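Tan mark on white table top, won't come off

We let the kids play with those blue foamy blocks on the white table and now theres a brownish tan spot next to one. Tried dish soap, twice. Scuffs I can live with. Any ideas?
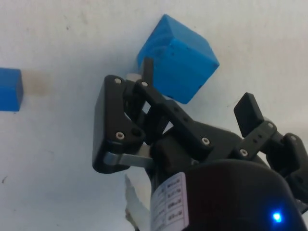

Valquíria Mendonça | June 25, 2024 | Widport

Baking soda paste, damp cloth, leave it ten minutes. Small circles. Test a corner first! Got tea off mine that way.

tableguy800

Melamine sponge. Go easy, it dulls matte stuff. Gray smudges should come up too

Jevano

same problem here, never fixed it. put a tray over it. Wash the blocks tho, mine get specks all over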